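Skovstead Opens Orders for the Mfinanga Split Keyboard This August

Compact ergonomic board arrives with hot-swap sockets, a padded carrying sleeve and a longer warranty

Skovstead, the maker of keyboards and desk accessories for people who type all day, is delighted to announce that orders for its new split keyboard, the Mfinanga, will open in August. The keyboard comes in 2 separate halves, joined by a braided cable, so that each hand can rest wherever the shoulders are happiest.

The Mfinanga has been a long time coming, and everyone at Skovstead is very grateful to the customers who kept writing in to ask how it was getting along. A total of 1,171 people joined the waiting list, and 316 of them took home an early unit and sent back their notes – some of them several pages long, and all of them read with great care.

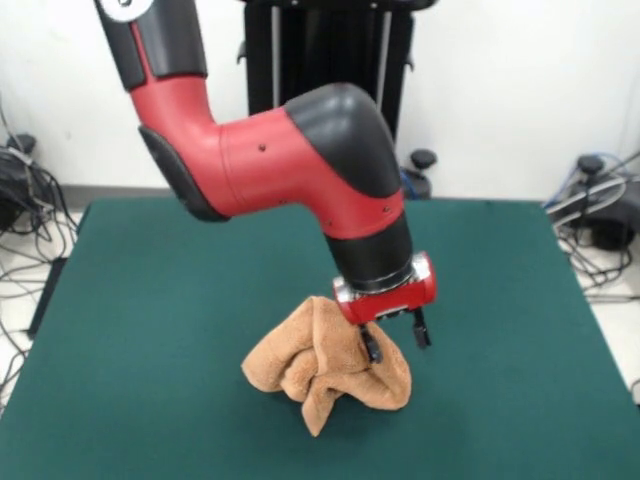

A red and black robotic arm holding a tan towel over a green tabletop.

"We thought we knew what people wanted from a split board, and then the letters started coming," said Muthoni Mfaume, head of product at Skovstead. "They wanted a quieter space bar. They wanted the thumb keys a little closer in. One gentleman asked us very politely to move the Escape key, and he was right, so we moved it."

Each key sits in a hot-swap socket, which means switches can be pulled out and changed at home with the small tool in the box. Buyers can pick from a light linear switch, a soft tactile switch or, for those who love a good loud click (and whose neighbors don't mind), a proper clicky one. The keycaps have been made a touch thicker than on earlier Skovstead boards, and the legends are easier to read in low light. 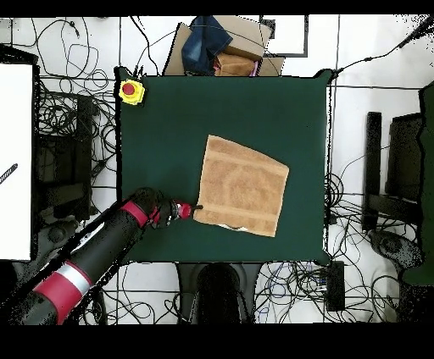
Layouts are changed with Drirkareck, Skovstead's free desktop app, and are saved on the keyboard itself, so a favorite setup will travel happily from the office to the kitchen table. The app now has a friendlier start screen, along with a practice mode for anyone coming to a split layout for the first time.

"Please give yourself a couple of weeks," said Yurii Hrynyshyn, who leads the Drirkareck team. "I typed like a beginner for the first few days and grumbled through all of them. Now I keep one at home as well."

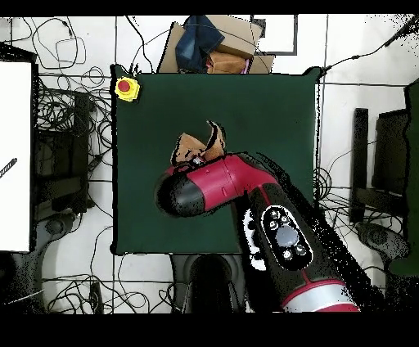

The first batch is limited to 1,000 keyboards, and people on the waiting list will receive their order link a day before everyone else. Extended cover against spills and drops is offered through Arnurance and can be added at checkout.

Press contact: Naomi Nyanda, Skovstead press office. Review units are available on request.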